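The Levels at Jondamen

Beril Kılıçarslan read the gauge at the lower sluice and wrote 24 in the book. The pencil was blunt. She wrote it again beneath, more clearly, and initialled it.

"It was 30 in June," said Hüsnü Yurt.

"It was 30 on paper."

He had kept the book for Rocha before her, and his sevens looked like ones. She had found the error on page 70 and had not mentioned it. The gate leaked at its left seal. Each night the pond lost water that the book did not record, and each morning his entry was the same as the last.

"Şengül Dursun signed those pages," he said.

"She signed what she was given."

He took off his glasses and folded them. A heron stood on the apron below the gate. The inspector from Drekton was due at 2, and the seal was still in its wrapper in the shed.

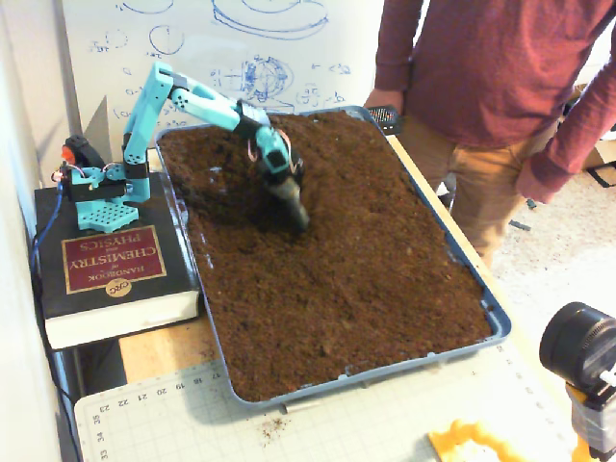
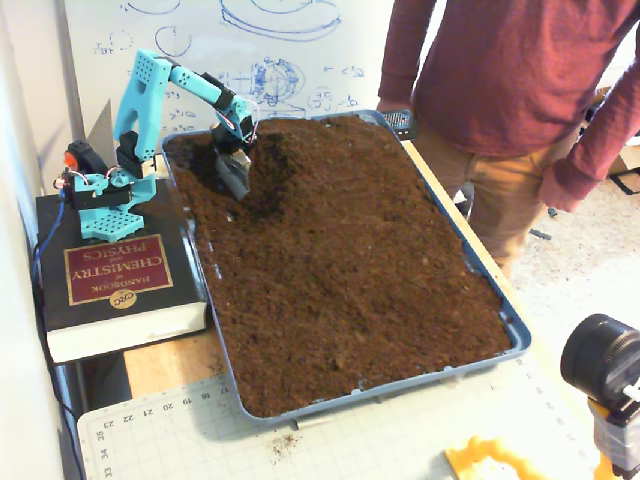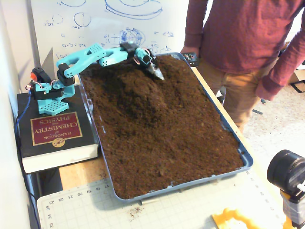
"Will you tell him?" said Hüsnü.

She turned to page 70, ruled a line through his figure and wrote hers above it - small, so that both could be read. Then she gave him the pencil.

He initialled it. They went to fetch the seal.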